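Minutes of the house meeting, Garnden hall
08/01/2023
By Orsolya Katona

Present: Natanael Caldeira, Benedek Medve, Mariann Somogyi, Orsolya Katona (minutes). Zoltán Kozma sent his apologies.

1. Storage area. Benedek reported that the sorting has started. The long pieces from the old display stands should be kept together and laid flat along the wall. Mariann asked that the way to the side door stays free.
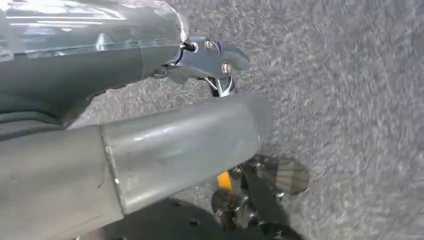

Natanael wished to know who decides what is thrown away. It was agreed that Benedek decides alone for small parts, but for the bars and rods he will ask Mariann first — some of them may still be needed in Standolow in December.

2. Costs. The offer from Borbély for new shelves is 574. The limit for this year is 1,000, so the offer was accepted with 3 votes for and one against.
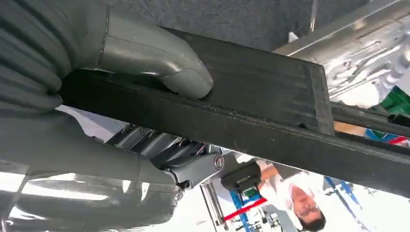 Item 1: dark bar with squared end, dusty and scuffed on the surface.

3. Cleaning. The bars will be wiped before they go on the shelves. Mariann will bring cloths. Natanael will write the labels and send the list to Zoltán.

4. Other. The key for cupboard 23 is still missing. Orsolya will ask in the Drestville office.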